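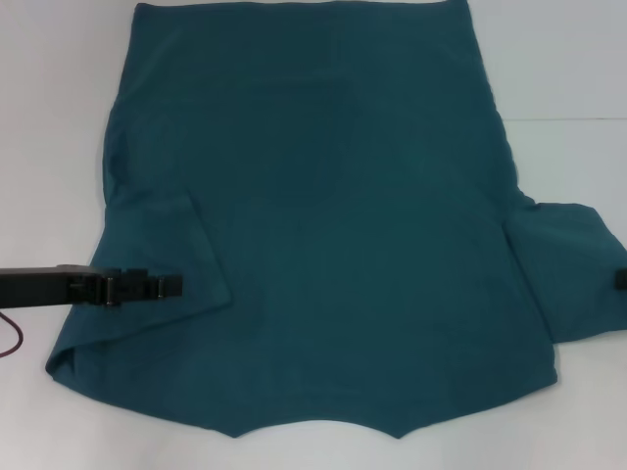 Two-Arm Shirt Folding: Perception and Planning Software
Final project report, 16 June 2018

1. Scope

The project covers the software for folding a short-sleeved shirt with two arms on a white table. The arms, grippers and low-level drivers were supplied. We wrote the garment outline detector, the fold planner and the sequencer, which together we call Binduleo.

2. Perception

The shirt is separated from the table by colour threshold. A teal shirt on white is an easy case. The outline is reduced to a polygon, and the hem, neckline and sleeve ends are labelled from its corners. Black gripper parts inside the outline are masked out first. In March this mask was missing, and the detector labelled a gripper as a sleeve end.

Once one sleeve lies over the body, the outline is no longer symmetric. The detector then keeps the labels from the previous step for the folded side and updates only the open side.

3. Planning

Each fold is stored as a line, a grasp point and a release point. The planner, built on the Koo library, samples up to 300 arm paths per fold and keeps the shortest one without a collision. The two sleeves are planned as separate folds – doing both at once gave too many conflicts near the neckline.

4. Control

The sequencer is a state machine with a timeout of 2 seconds on every grasp. After 2 failed grasps it stops and waits for the operator. Logs are written in the Ornero format and can be replayed without the arms.

5. Remaining problems

Doubled fabric at the shoulder still shifts the outline away from the true edge. Dark shirts have not been tested, and the gripper mask will need a different method for them.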